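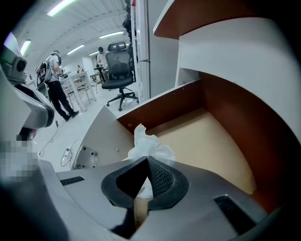

2022년 4월 13일
Stulville 해안 관정, 전기전도도 로거 회수 후 점검

어제 밤늦게까지 내려받은 자료를 아침에 다시 열었다. 자고 일어나면 그래프가 좀 나아져 있을 줄 알았는데 그대로다.

상황 정리. 해안선 쪽에서 내륙 쪽으로 늘어선 관정이 전부 13개, 로거도 관정마다 하나씩 들어가 있었고 이번에 다 꺼냈다. 분실 없음. 침수로 죽은 것도 없음. 여기까지만 쓰고 덮으면 참 훌륭한 날이다.

문제는 6번 관정. 2월 중순부터 전도도가 슬금슬금 오르기 시작해서 회수 직전에는 처음보다 거의 400 µS/cm 높아져 있다. 바다에 더 가까운 관정들은 멀쩡한데 중간에 끼어 있는 6번만 혼자 바다를 향해 마음을 연 모양새다. 염수가 쐐기 모양으로 밀고 들어온다는 교과서 그림대로라면 앞줄이 먼저 짜져야 한다. 앞줄은 조용하다. 담수가 앞줄을 우회했다고 하면 모를까 염수가 앞줄을 건너뛰었다고 하려면 나름 배짱이 필요하다.

Annapurna에게 그래프를 보냈더니 답장이 한 단어로 왔다. "교정?"

맞는 말이라 기분이 나빴다.

교정 기록부터 뒤졌다. 설치 전 교정은 내가 했고 기록지에 내 글씨로 날짜, 표준용액, 읽은 값이 적혀 있다. 6번 로거 칸만 "OK"라고 되어 있다. 숫자가 없다. 그때의 나는 OK가 측정값이라고 생각했던 것 같다. 앞으로 이 칸에 글자를 적는 사람은 커피를 사기로 하자. 첫 잔은 내가 산다.

오전: 실내 비교 시험

로거 셋을 골랐다. 6번, 양옆인 5번과 7번 자리에 있던 것. 모두 Trinitley 같은 모델이고 펌웨어도 같은 버전인 것을 확인했다. 세척 전에 먼저 표준용액에 넣어 읽고, 세척하고, 다시 읽는 순서. 급하다고 세척부터 하면 현장에서 센서가 어떤 상태로 있었는지 영영 모르게 된다. 작년에 그렇게 해서 영영 모르게 된 자료가 하나 있고 지금도 폴더 이름이 "나중에"다.

항온조에 용액 비커를 넣고 온도가 안정될 때까지 기다림. 기다리는 동안 현장 기록지를 옮겨 적었다. 비 맞은 종이라 연필은 남고 볼펜은 번졌다. 볼펜 쓴 사람이 누구인지는 필체로 특정이 되지만 이 노트는 본인도 읽는다.

세척 전 결과. 5번 자리 로거, 허용 범위 안. 7번 자리 로거, 허용 범위 안. 6번 로거, 높게 읽는다. 다만 그래프에서 오른 만큼 전부는 아니고 절반이 좀 못 된다. 용액을 새로 따라서 다시 읽어도 같고, 비커 위치를 바꿔도 같다.

이게 제일 곤란한 결과다. 전부 센서 탓이면 자료를 버리고 끝이고, 센서 탓이 하나도 없으면 논문 쪽으로 걸어가면 된다. 일부만 센서 탓이라는 건 둘 다 해야 한다는 뜻이다.

전극 쪽 육안 확인: 6번만 얇은 갈색 막이 있다. 철 산화물 같은데 눈으로만 본 것이라 단정하지 않음. 면봉으로 문지르면 묻어난다. 면봉은 시료병에 넣어 라벨 붙여 냉장고 아래 칸에 둠. 누가 보고 버리지 말 것. 더러워 보이는 게 시료의 본질이다.

막이 끼면 보통은 낮게 읽을 거라고 생각하기 쉬운데 6번은 높게 읽는다. 셀 상수가 바뀐 건지, 온도 보정이 어긋난 건지 아직 모르겠다. 온도 센서도 같이 확인했더니 기준 온도계와 잘 맞는다. 그러니 온도 보정은 일단 용의선상에서 내려온다. 완전히 풀어 준 것은 아니고 멀리 가지 말라고 해 둔 정도.

세척 후에는 높게 읽던 폭이 눈에 띄게 줄었다. 그래도 조금 남는다. 설치 때부터 있던 편차인지 그 사이에 생긴 편차인지는 설치 전 기록을 보면 바로 알 수 있고, 설치 전 기록에는 OK라고 적혀 있다.

점심

먹으면서 Annapurna와 통화. 요지만 적는다.

표준용액 개봉일을 물어봤다. 병에 적힌 날짜가 2월이다. 뚜껑은 잘 닫혀 있었지만 이런 용액은 열어 두면 물이 날아가면서 진해진다. 진해졌다면 세 로거가 다 같이 높게 읽었어야 하는데 두 개는 정상이었으니 이번 결과를 뒤집을 정도는 아닐 것 같다고 했더니, "아닐 것 같다"를 그대로 적어 두라고 한다. 적었다. 오후에 미개봉 병으로 한 번 더 하기로 했다.

Annapurna 의견으로는 2월 중순에 무슨 일이 있었는지 먼저 보라고. 로거가 서서히 더러워졌다면 곡선이 매끈해야 하는데 6번은 시작점에 작은 턱이 있다는 것이다. 나는 그 턱을 어제 잡음이라고 불렀다. 확대해 보니 잡음이라기엔 참 반듯하게 서 있다.

오후: 현장 기록 대조

2월 방문 기록을 찾았다. 그날 한 일은 수동 수위 측정과 채수. 6번 관정에서는 Ekström 채수기를 내리다가 로거 줄에 걸려서 로거를 올렸다가 다시 내렸다고 되어 있다. 비고란에 "원위치". 원위치의 근거는 적혀 있지 않다.

여기서 수위 자료를 겹쳐 봤다. 로거의 압력값을 수동 수위로 환산해 보면 줄 길이가 나온다. 방문 전과 후의 줄 길이가 다르다. 후가 더 길다. 로거가 전보다 깊은 데에 매달려 있었다는 얘기가 된다. 줄 매듭이 고정 고리 한 칸 아래에 걸려 있었다면 차이가 딱 설명된다. 회수할 때 매듭 위치를 사진으로 남겼으면 확정인데 남기지 않았다. 추웠고 바람이 불었고 나는 장갑을 벗기 싫었다.

관정 안에서 전도도가 깊이에 따라 같다면 조금 내려간 것쯤은 상관없다. 그런데 6번은 스크린 구간이 길고, 예전 깊이별 측정에서도 아래쪽이 더 짰다. 무거운 물은 아래에 있으니까. 그러면 턱은 로거가 내려가서 생긴 것이고, 턱 이후의 완만한 상승은 전극에 막이 낀 것과 실제 변화가 섞였을 가능성이 있다. 섞인 비율은 지금 자료로는 못 가른다.

정리하면 6번에서 본 상승의 후보는
깊이가 바뀐 것 (턱, 거의 확실)
전극 오염 (세척 전후 차이로 크기는 대충 잡힘)
원래 있던 편차 (OK)
진짜 염수 (남으면)

진짜가 맨 끝에 괄호 쳐져 있는 게 마음 아프지만 순서상 그렇다.

미개봉 표준용액으로 재시험. 세척한 상태라 세척 후 값과만 비교할 수 있다. 5번과 7번은 오전과 같고, 6번에는 여전히 작은 편차가 남는다. 오래된 병도 생각보다 멀쩡했던 셈이다. 그래도 오래된 병은 버렸다. 멀쩡하다고 남겨 두면 다음 사람이 또 쓴다. 다음 사람은 대개 나다.

가외로, 나머지 로거도 세척 전 값을 읽어 두기로 했다. 줄 세워 놓고 하나씩 넣었다 빼는 단순 작업인데 세 번째에서 비커를 엎었다. 용액이 키보드 쪽으로 흘렀지만 키보드는 무사하다. 기록지가 젖었다. 이번에는 연필로 적었으므로 살아남았다. 오늘의 유일한 선견지명으로 기록해 둔다.

저녁 전까지 앞줄 관정 로거들은 끝냈다. 허용 범위를 벗어난 것은 없다. 앞줄이 조용한 건 센서가 둔해서가 아닌지 잠깐 의심했는데 그건 아닌 걸로. 내륙 쪽은 내일 마저 한다. 아직 안 읽은 것은 젖은 수건에 말아 상자에 넣었다. 상자에 "세척 금지"라고 크게 썼다. 지난번에 친절한 누군가가 싹 닦아서 돌려준 적이 있다.

자료 처리 메모

6번 원자료는 손대지 않는다. 보정본은 따로 만들고 파일명에 보정이라고 쓴다. "최종", "진짜최종"은 쓰지 말 것. 그 이름을 단 파일들은 이미 서로 값이 다르다.

2월 방문 시각을 기준으로 앞뒤를 끊고, 뒤쪽은 깊이가 다른 자료로 표시. 이어 붙이지 않는다. 보고용 그림에서는 끊긴 자리를 빈칸으로 둔다. 선으로 이으면 누군가 그 선을 해석한다.

오염 보정은 직선으로 나누어 넣는 게 편하지만 막이 직선으로 끼었다는 증거가 없다. 일단 보정하지 않은 값과 최대로 보정한 값을 둘 다 그려서 그 사이를 띠로 표시하는 쪽으로. 띠가 꽤 두껍다. 솔직한 그림은 원래 좀 못생겼다.

2월 채수 시료의 실험실 전도도 값이 있는지 Annapurna가 찾아보기로 했다. 채수 깊이가 적혀 있으면 그게 제일 나은 기준이 된다. 적혀 있으면.

할 일
내륙 쪽 로거 세척 전 점검 마저 하기
면봉 시료 철 분석 의뢰, 서식은 공용 폴더에 있음
6번 관정 깊이별 전도도 측정, 썰물과 밀물 때 각각. 로거 다시 넣기 전에 해야 함
줄마다 고정 고리 위치에 색 테이프 감기. 매듭 말고 테이프 기준으로 원위치
교정 기록지 양식에서 숫자 칸을 넓히고 OK 못 쓰게 하기
표준용액 주문. 병에 개봉일 적는 펜은 지워지지 않는 걸로
장갑, 손가락 끝이 열리는 것

추가. 퇴근하려는데 Annapurna에게서 메시지. 2월 시료 값 찾았고 채수 깊이도 적혀 있다고 한다. 글씨가 번져서 숫자 하나가 3인지 8인지 모르겠다고. 볼펜이었다. 내일 원본을 가져온다고 하니 밝은 데서 같이 보기로 했다.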